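About Us
Posted Saturday, October 8, 2022 by Fadime Çınar

I started doing other people's living rooms because I couldn't leave my sister's alone. Every time I went over for tea I'd end up plumping, swapping, dragging the armchair a foot to the left, and eventually she told me to go and charge somebody for it. So I did! Tanham Rooms opened in Dalludgate with a van, a steamer and 18 cushions I'd sewn myself on the kitchen table, and I still have a few of those first ones (the zips are terrible, please don't ask to see them).

What we do is pretty simple. You've already got the furniture, and most of the time it's perfectly good furniture. We come in for a day, sort out the seating, bring cushions and throws and the odd little table, and leave you with a room you want to sit down in. I'm not going to tell you to buy a new couch unless yours has springs poking out of it.

Cream leather is my favourite thing to work with — it gets called cold or boring, and then you put one good colour against it and off it goes. Teal is the one I reach for first. Grey is a close second, especially in a soft weave, which takes the shine off all that leather.
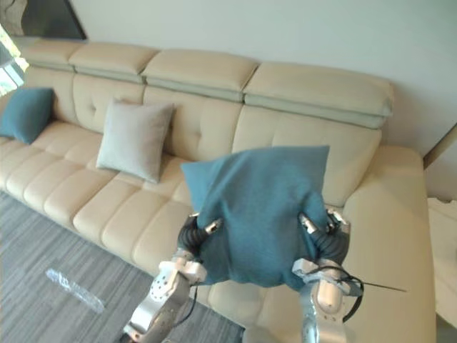 Teal and light grey on a long cream sectional.

People always want the cushions lined up like soldiers. I'd much prefer one leaning at the end, one closer to the middle and a decent gap where a person might fit. If your sofa already has padded headrests and buttoning and channels across the seat, there's plenty going on, so keep the cushions plain and save the patterns for a quieter couch. Same with fruit! A bowl of apples or peaches on a small round table at the arm does more for a pale room than any ornament I've ever bought, and you can eat it afterwards.

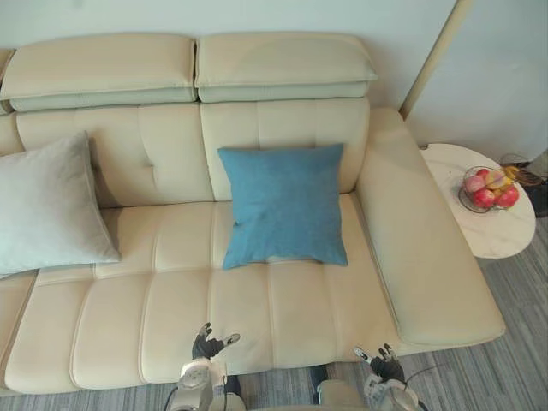 I also get asked about fillings more than anything else. We use feather for anyone who likes a squashy look and a firmer fibre for houses with kids, and our covers come off and go through a cold wash. The covers are cut by the Karagiannis family, two streets over from us, who have been putting up with my colour samples for years. Standard covers are $56 each and the bigger ones are $70, and we'll happily re-stuff an old favourite if you can't part with it.

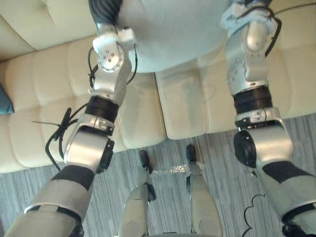

We look after homes in Dalludgate and out as far as Distberg, with no travel charge inside the town. A day visit usually needs 5 hours, and all I ask is that you clear the seats and let me have a cup of tea partway through. Ring or drop by the workroom on weekday mornings, and bring a photo of your sofa if you've got one.

3 comments

Maureen T.
You did my mum's lounge last spring and she still won't let anyone move the cushions. Do you do bedrooms as well?

Fadime
Hi Maureen, say hello to her for me! Yes, bedrooms too, same day rate.

dalludgate_dave
Is the teal too dark for a room that doesn't get much sun? Our couch is cream fabric, not leather.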